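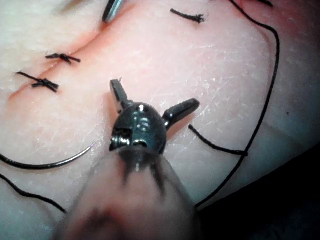 Open jaws of a surgical instrument in front of a suture practice pad.

How to Request an Investigation of a Reported Haunting

The Drornness Society for Paranormal Research accepts reports of unexplained activity from homeowners, tenants and business operators. Please complete the steps in order. Incomplete requests are returned without review.

Step 1. Keep a written log

Record each event for at least 17 nights before contacting the Society. Note the time, the room, the people present and what was heard, seen or felt. Write the entry the same night. Do not discuss entries with other members of the household until each person has written a separate account.

Step 2. Check ordinary sources

Turn off the furnace, water heater and any fans for one evening and continue the log. Inspect the attic and crawl space for animals. Older houses on the Julari side of the river often have loose flue dampers – these produce a slow knocking that many residents describe as footsteps.

Step 3. Research the property

Request the deed history from the county office. The Society's reading room holds 1,149 local case files, including the complete Obradović boarding house papers, and may be visited by appointment. Copies are limited to 46 pages per visit.

Step 4. Submit the request

Send the log, a floor plan and Form K to Wilson Huamán, Intake Coordinator. Tenants must attach written permission from the property owner. Summaries should not exceed 800 words. Audio recordings should be submitted unedited.

Step 5. Prepare for the visit

Investigators work in pairs and remain overnight. Pets should be boarded elsewhere. Please do not burn sage, candles or incense on the day of the visit.

Findings are mailed to the applicant. Requests for a second visit are reviewed by Gemechu Weldu at the Kanau office, and must include a new log.

Procedure last revised December 2024.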